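Grusildale Adult Learning Center
Progress report to the Cullinane Fund, second half of the grant year
Prepared by Socorro Ayala, program manager

## Summary

The evening repair and job skills courses ran as planned from September through April, apart from the boiler closure in January. We enrolled 336 people against a target of 250. Spending is slightly under budget, mostly on instructor hours. One item in the original proposal, the Natamwood satellite class, started late and will need a decision from you before summer.

## Enrollment and attendance

Most of the growth came from the basic electrical and small appliance courses. Both had waiting lists by October, so we opened a second section of each and moved bookkeeping to the upstairs room. Bookkeeping attendance dropped after the move. Several students told us the stairs were a problem, and we have put the class back on the ground floor.

Attendance in the English for Work sections was steady until the closure. We lost 7 evenings to the boiler and made up all but 2 of them. A few students did not come back afterward. We called everyone on the list; the usual answer was a change of shift.

Child care remains the most common reason people give for leaving early. The play room is licensed for the hours we use it, but it closes at 8:30 and the longer classes run until 9:00. We are asking the county whether the license can be extended.

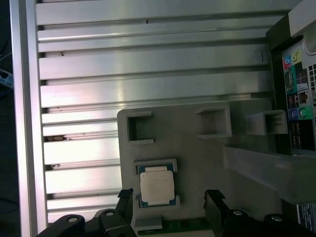

## Natamwood

The plan was to open a class in Natamwood in the fall, using the library's meeting room. The library changed its closing time and we had to look elsewhere. We signed an agreement with the Natamwood grange hall in February and began teaching in March with one section of English for Work and one of bookkeeping.

Enrollment there is small. People in Natamwood who want the electrical course still drive to Grusildale, and the grange wiring is not suitable for it. I would like to keep the two current sections going through the fall and then look at the numbers again. If the Fund would prefer to move that money back to the main site, we need to know before June so we can give the grange proper notice.

## Staffing

We have filled the evening coordinator job, which had been open since the summer. One electrical instructor went down to a single section for family reasons, and her other section is covered by a substitute through the end of term. We raised the hourly rate for substitutes in November. It is still below what the community college pays.

## Spending

Instructor pay is under budget because of the late start in Natamwood. Books and supplies are over. The new Prasto workbooks cost more than the old edition, and we had to buy extra sets for the added sections. Heating was also higher than planned, including rental heaters for the first week after we reopened. The full ledger is attached as a separate file.

## Next period

- Register returning students in May, before open enrollment
- Get an answer from the county on play room hours
- Replace the lock and closer on the side door
- Survey students who left between January and March
- Send the Fund a revised Natamwood budget once we have your decision

The final report will follow after the summer term and will include the job placement figures, which we do not collect until students have been out of class for three months.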